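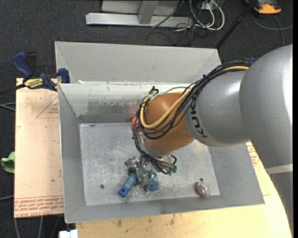
Gray metal bin with the mixed small items in it, scratched floor.

From: Indira Kotian
Subject: Re: [bins] Liners for the sloped metal bins?
8th February

On Baltasar Nieto's message:

> We have 50 of the gray sloped bins on order from Zistel and
> I need to know if anyone wants liners with them. The Dranton
> mats are 3 mm thick and come cut to size. Minimum order is
> 200 mats, so it only makes sense if several sites go in
> together. Also, are people still putting mixed small items
> in the metal ones, or has everybody gone back to plastic?
>
> Baltasar

Baltasar,

We still use metal for mixed small items and I would not go back. The sloping walls are the reason. Round things roll down to the floor and stay where you can reach them. In the straight-sided plastic totes they ended up in the corners under everything else.

The floor does scratch. You can see in the picture how marked it is, mostly toward the left and the middle. It is only whitish scuffing, and when I run a cloth over ours nothing catches. I have not had a customer complaint that I could trace to the bin.

On liners, my vote is no for the general bins and yes for anything clear. Clear plastic shows every mark, and small clear pieces are also easy to miss against light gray metal. The one in the picture is near the bottom right corner, and without the red, white and bluish markings on it I think you would look straight past it. The red-orange ball and the blue things are no trouble to find.

If you order mats, please ask for a dark color. We tried 2 pale ones from Barnine and they looked dirty within a week. They also curled where the floor meets the slope, and small parts got underneath - Encarnación spent a morning pulling them out. Taping the edges down did not hold.

Could Zistel quote for mats for only part of the order? We would take enough for our clear goods shelf and leave the rest bare. I can give you a firm number once Nuria Pastor has gone through our stock, and that should be well before the April delivery.

One more thing for the order: please get the open-top version again. We have no use for lids.

Indira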